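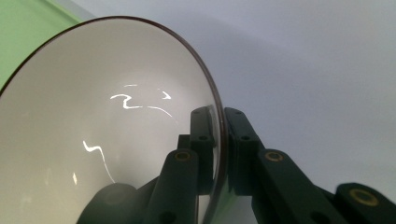
A shiny white bowl with a dark reddish rim. Look for the squiggly "Z" of light inside!

How Does a Comic Book Get Made?

Have you ever raced through a whole comic before breakfast? Me too! But the comic you finished in ten minutes probably took months to make, and a whole team of people worked on it.

Let's follow one made-up hero, Captain Noonan, from the first idea to the shop shelf. She's a lighthouse keeper who can talk to storms (how cool is that?).

First comes the script

A comic starts with a writer. The script looks a bit like a play. It tells the artist what happens in each box, and what everybody says. Those boxes are called panels. One page of script might go like this:

Panel 1. Night. Captain Noonan leans over the rail of the lighthouse.
Panel 2. Close on her face. She has heard something.
NOONAN: Who's out there?

Then the pencils

Now the artist, called the penciler, makes tiny, scribbly versions of every page. These are thumbnails, and some are hardly bigger than a postage stamp! They help the artist decide which panels should be big and which should be small. A huge panel makes you stop and stare. Lots of skinny panels in a row make the story feel fast.

When the thumbnails look good, the penciler draws the pages at full size, often larger than the ones you'll hold in your hands.

Ink, color and letters

The inker goes over the pencil lines in black. Thick lines can make a thing look heavy or close, and thin ones are great for rain, hair and faraway hills. Next the colorist gets to play. Blue and purple for a spooky night, orange for an explosion!

Last of all, the letterer adds the words. Round balloons are for talking, and cloudy ones are often for thinking. Spiky ones are for SHOUTING. And the letterer gets to add the sound effects too. KRAKOOM!

Some artists do all of these jobs by themselves, on paper or on a screen.

Off to the printer

An editor checks everything, from spelling to whether the captain's boots are the same color on every page. Then the files go to the printer, where big sheets are printed, folded, stapled and trimmed.

Try it yourself!

Fold two sheets of paper in half together and you have an eight-page comic. Draw a cover on the front, then do your thumbnails on scrap paper before you start on the real thing. Your hero can be anybody: a dog, a dentist, a very brave potato. Don't forget to put your name on the cover!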